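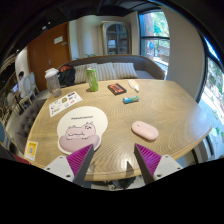
Figure 4. Mouse-to-pad task seen from the hand-held gripper, with the pink mouse to the right of the pad.

5.2 Finding the moment of release

I'll start with the part of the project I enjoyed most, which was also the part that ate most of our August. Foka learns from demonstrations made with a hand-held gripper, and each demonstration has to be split into phases before training: reach, grasp, carry, place, back off. Four of the five are easy enough to mark. The place phase is the troublemaker. A person putting a computer mouse on a mouse pad doesn't do it in one clean motion. They lower it, loosen a bit, nudge it straight, squeeze again (why? habit, I think), and then open up and leave. If you ask two people where the placing ends and the backing off begins, you get two answers, and if you ask me twice you also get two answers.

In the first version of our pipeline, described in Section 4, we marked release with a threshold on finger opening. Once the gap between the fingers passed a set width and stayed there, we called the object released. It's a lovely simple rule and it works nicely for blocks. With a mouse it falls over, and the reason is the shape. The thing is oval, so how wide the fingers have to be when it's held depends on where along the body you grab it, and on how the mouse is turned. A loose grip on the middle can look just like an open hand near one end, at least if opening width is all you've got to go on. Vesna Dimitrov had warned me about this before we collected anything, and I had filed it under problems for later!

So we went back to the pictures. The camera rides on the gripper and always has both fingers in view, which means the finger pads sit in nearly the same spot in every image. You can crop out the area between them and ask a small network one plain question: is there something held here or not? We call this the hold check. It runs on single images, with no memory of what came before, and it gives a score between zero and one.

I had my doubts about a single-image check. A mouse sitting between open fingers and a mouse clamped by those fingers are close cousins in pixel terms, and our finger pads are magenta while the mouse is light pink, so colour wasn't going to do us many favours at the edges. What seems to help is the dark grey part of each finger. When the mouse is gripped, the grey sits right up against the pink on both sides. When the fingers are open there's a strip of something else in between, whether that's table or mouse pad, and even a thin strip moves the score a long way. 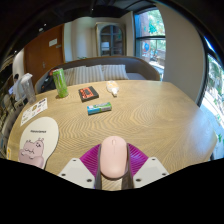

The trick, then, was to get enough labelled examples on both sides of that line without spending our lives on it. We took 325 demonstrations of the mouse-to-pad task and hand-labelled a small set of images from each, picked to bunch up near the moments where finger opening changed quickly. Images from the long boring middle of the carry were mostly skipped. I did a first pass and Vesna did a second without looking at mine. Where we disagreed we didn't argue it out. We kept both labels and let the network see the disagreement as a target halfway between held and not held, which I'd recommend to anybody who shares an office with their co-labeller.

We threw out 23 of the demonstrations at this stage. Most of those had the hand coming in so low that the object filled the crop from the first moment to the last, and neither of us could label them with a straight face. A few had the gripper turned so far that the pad wasn't in view when the fingers opened. They are listed with the release so you can disagree with us.

Training is short. The network is small and settles by 2,000 steps, after which it just gets more sure of itself without getting any better. We stop there. I tried a bigger backbone out of curiosity, and then the Nedeljković encoder that we use for the main policy, and neither gave cleaner boundaries. The bigger one was slightly worse on unfamiliar rooms, and my guess is that it had started using the background. That's a real risk in this task. The wide lens takes in a lot of room, and in the Flillcombe recordings there's a sofa, striped cushions, windows and someone over at a laptop, all of which could be handy landmarks for a model that wants to cheat. Cropping to the area between the fingers takes most of that away. We kept the crop tight for this reason even though a looser one scored a bit better on rooms the network had already seen.

The clutter on the table turned out to be less of a worry than I'd expected. We left ordinary things standing around the workspace on purpose (a green drink can, a tumbler, a sheet of stickers, a flat black box) and the hold check mostly ignores them. They tend to sit further back on the table, and only get into the crop during the reach, when the score is low anyway. The one object that did cause grief was the mouse pad. Ours has a cartoon hippo on it, printed in pink, and you can probably see where this is going. In early runs, a pair of open fingers over the hippo scored far too high. The network had learned that pinkish stuff between the fingers means held, which in fairness is what most of its examples were telling it.

We fixed this with data and left the network alone. I recorded extra passes in which the open gripper moved over the bare pad from several directions and never picked anything up. They're dull to record, but adding them brought the false holds down to a level where smoothing over neighbouring images cleans up what's left. We also tried swapping in a plain pad and decided against it, partly on the grounds that real desks have silly pads on them, and partly because I'm fond of the hippo.

With the hold check in place, the release point is set as the last image where the smoothed score is above one half, provided the fingers then open and keep opening. The second condition matters for the nudgers. Someone who lets go, pushes the mouse straight and squeezes it again will drop below one half more than once, and we want only the final drop to count. Before that last opening, everything is still placing.

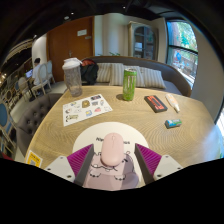 Last updated: Monday

How much does all this buy us further down the line? For the policy trained on the new phase marks, the biggest change is in how it leaves. The old policy would often start lifting away while the fingers were still touching, and the mouse would get dragged or tipped at the side of the pad. The new one opens wide, waits a beat, and then backs off. The reach and the grasp look much the same under both, as they should, given that we didn't touch those marks. I'd be suspicious if they had improved.

There's a cost, and it's time. The new policy is slower to finish, and on the Fusard arm the pause at the end is long enough that visitors ask if it has frozen. We could trim the pause afterwards, but trimming by a fixed amount brings back some of the dragging, so for now we leave it in. Somebody with more patience for timing than I have could likely learn the pause length per object.

Two limits should be said plainly. First, the hold check knows about this kind of gripper and these finger pads, and when we changed to pads of another colour it needed fresh labels. Second, it says whether something is held, and has no opinion on whether it has been put in the right spot. A mouse let go in mid-air and a mouse set down gently on the pad get the same release mark. For judging the placement itself we use the separate score in Section 5.3, which looks at the whole image after release and has its own set of bad habits.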